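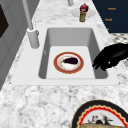

Bulletin no. 26, page 2

The Pristen Institute has published its review of household chores performed by machines. The main points are set out in this thread. The question put to us by members was a plain one: can a robot clear up a kitchen yet?

Our answer is: in part, and slowly. Picking up one known object from a known place is now fairly dependable in simulation. A whole kitchen, left as a family leaves it, remains well out of reach.

The kitchen used in this bulletin is a simulated one. An aubergine lies on a red-rimmed plate in the sink, and the hand is not touching either. A person would lift the aubergine, set it aside and wash the plate with little thought.

For a machine these are separate jobs. It must reach over the side of the basin, close on a smooth, rounded vegetable and lift it clear of the tap. The plate is harder – it is flat, close to the basin floor and offers only its rim to grip.

Our review covered 103 chore tasks and 3976 simulated attempts. Nearly half of the failures came in the last few centimetres before contact. Planning the order of the work was a far smaller source of error than we had expected.

Results from simulation should be read with care. Water, grease and soap are poorly modelled or left out altogether. Members should ask any supplier which of these were present in the tests behind a published success rate.

The Jiltato trial in Prindeck will repeat the sink tasks in a working canteen kitchen. Shop-floor tasks, mainly shelf filling and crate sorting, will be handled by our partners at Chrysikopoulos under the same scoring rules.

The Institute does not at present advise members to plan staffing on the basis that washing-up can be automated. Fetching and sorting of dry goods is a different matter, and guidance on it will follow in March.

Comments on the scoring rules are welcome until the end of January. Replies to this thread are read but will not be treated as formal responses.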